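Last updated: January

Two baskets and a pen

The Ververidis sorting table is just a white table against a wall. The woman who runs the Nesine home-organising workshops there won't buy labels. "I write on the table. Fruits, done."
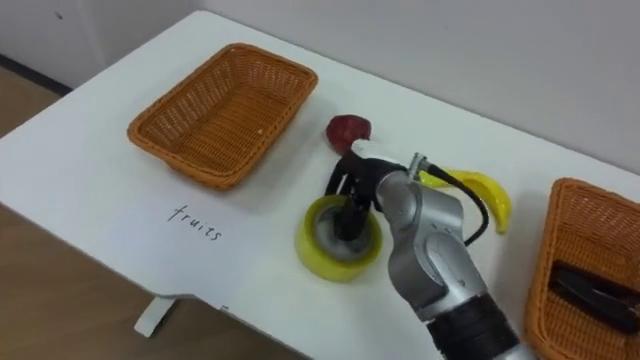
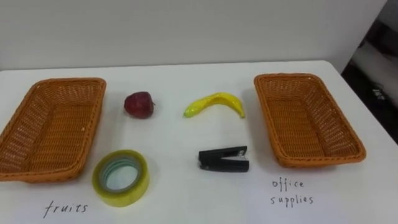
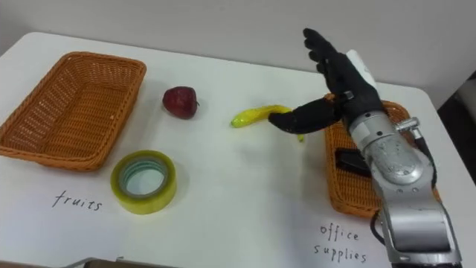 Why so basic? "People buy 200 tubs first. Then they're stuck." Her rule, start with two baskets. Same colour, so the word does teh work.

And the stuff that floats about, like tape? "Tape's the worst. Lives everywhere." Hers goes in office supplies. Mostly.

Sessions run to 5 people. Next one's nearly full, she says, and she still has to find the good pen.

Related
- Erholm pantry shelves, one year on
- Wicker or wire?
- Ultel desk drawer clear-out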